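# Keeping a Pale Table Clean 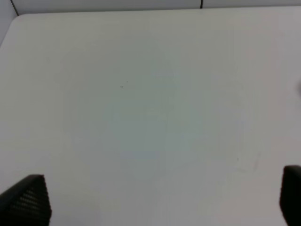

No. 86

A light grey table is beautiful in the shop and a little cruel at home. Every speck is visible on it. I have lived with one for seven years, first in our kitchen and now in my workroom, and these are the habits I have kept. Some of them came from readers of the October page, and I thank them for the letters.

**Begin with a dry cloth.** Tiny specks on a plain matte top are often only dust or crumbs, but if you put water on them first, you make a paste and push it from one side to the other. Take a soft dry cloth and go from the far edge toward yourself. Catch the crumbs in your hand or in a small dish.

**Look at it from low down.** A grey surface changes its color with the lamp and the window. On one side it looks almost green, on the other side a bit pink, and it is easy to believe there is a stain. Before you scrub, bend your knees and look along the top. If the color passes softly into the next one and has no border, it is most likely the light. Niloufar Sharifi wrote to me that she rubbed a "pink stain" for a whole evening, then switched off the lamp and it was gone.

**For faint marks,** use warm water with 2 drops of dish soap in a bowl. Squeeze the cloth very well. Wipe, then wipe again with clean water, then dry. Many people skip the second wipe, and the soap leaves its own mark. I did this for years.

**What I don't use:** scouring powder, the green side of the sponge, and any spray that promises shine. On a matte or satin finish the rubbing makes a glossy place, and I know no way to take it back. Babak Azimi asks about fine sandpaper, number 800. He used it on a workbench in Bakke and was content, but please, not on your dining table. Ask the maker first, or try it underneath.

**Rounded corners** are kind to the hip, but dirt likes to stay under the curve where the hand goes. Wrap the cloth over one finger and follow the edge from the top side to the underside. Once a month is enough for us. With small children, more often.

**The gap behind.** If your table stands close to a wall or to panels, things fall there. Pull it out a hand's width when you sweep, and wipe the panels too. A dark joint between two panels holds more dust than you expect — an old dry toothbrush goes in well.

**Leave it empty for the night.** This is from my mother-in-law in Nandau. Everything goes off the table before bed, also the fruit bowl and the letters. In the morning one wipe takes roughly a minute, and you have the full surface for dough or for cutting fabric.

Mahtab Moradi asks how to remove the ring from a hot cup. I don't have a good answer for all finishes. A warm dry towel laid on the ring for a short time helped once on mine, and once it did nothing. If another reader knows better, please write.

Next page: drawers that stick, with a letter from Ehsan Kazemi.

Niloufar Zarei, Drokow
1/14/25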